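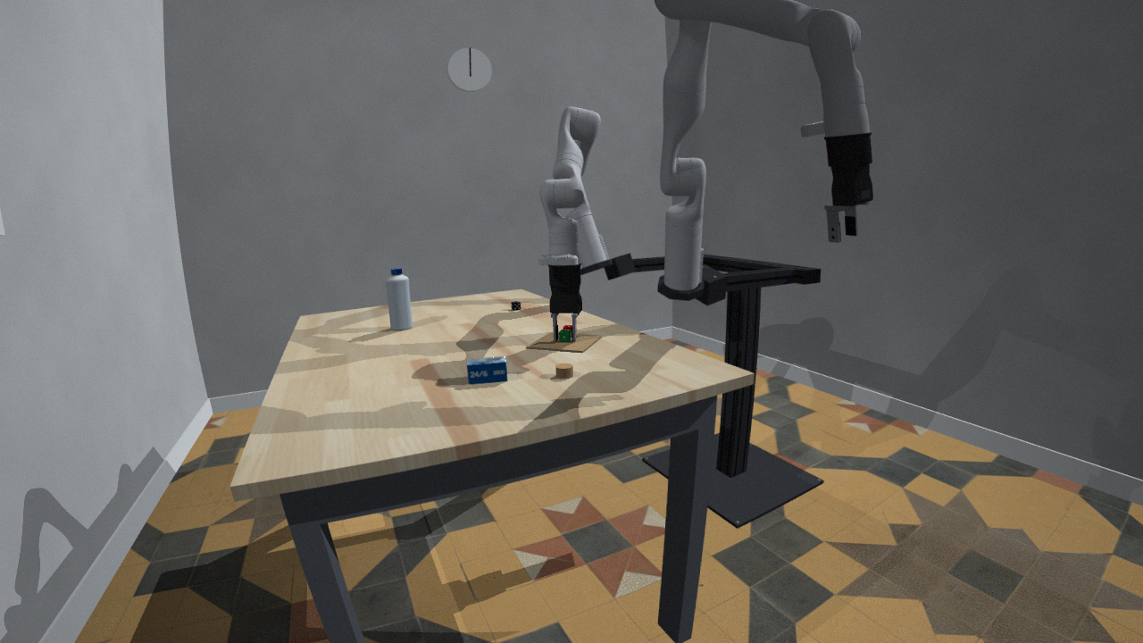 Figure 3. Two white robot arms on a black stand beside a pine-wood table (simulated view).

4.2 What the small donors told us

I went into this part of the study expecting the match to do most of the work. We'd set it up with Getisari, the student giving platform, so that every gift under $50 made in February was doubled by a local sponsor, and I figured the students would jump on it. Some did! But when Rungnapa Wiriya and I sat down with the interview notes, the match hardly came up. People talked about who had asked them.

Let me back up a bit. We wrote to 300 students who had given at least once to a campus cause, and 28 of them agreed to a long phone call (I made most of the calls myself, usually at dinnertime, which I'd do differently next time). The causes were all over the place: a food pantry, a bus fund for getting home over break, a legal aid clinic, a dog rescue that one dorm floor was very attached to. Together they had raised a little over $4,000 by the time we closed the books.

A typical answer went like this one, from a second-year student: "My lab partner sent me the link and I knew she'd given, so I gave. I think there was some doubling thing." When I asked how much of the gift had been doubled, she guessed half. Another student thought the sponsor's money went to the platform as a fee, and he'd given less on account of it. We hadn't planned for that at all, and the wording on the giving page is partly our fault.
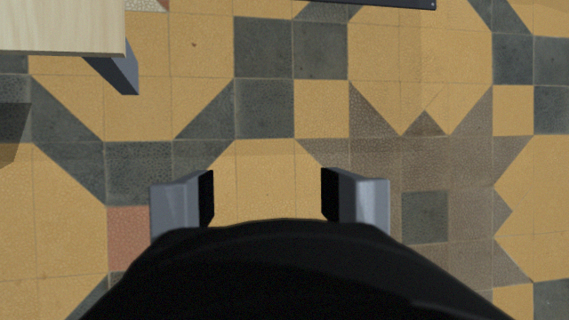
Figure 4. Gripper with two facing black pads, open above the tiled floor (simulated view).

Noelia Barrios coded the calls a second time without seeing my notes, and we mostly agreed. Where we split was on guilt. I had marked a lot of answers as guilt that she read as plain friendliness, and after going back to the recordings I think she's right about most of them (I've kept my label on the ones where the student used the word). Benavides and Quispe ran into the same trouble in their work on alumni phone drives, and they ended up dropping the category. I'd rather keep it and tell you it's shaky.

One more thing before the numbers. The students who had started a cause themselves sounded very different from everybody else on the calls. They knew the match rules cold, they could tell me what day the money landed, and they were much more annoyed with us about the late payout. I treat them as a separate group in Section 4.3.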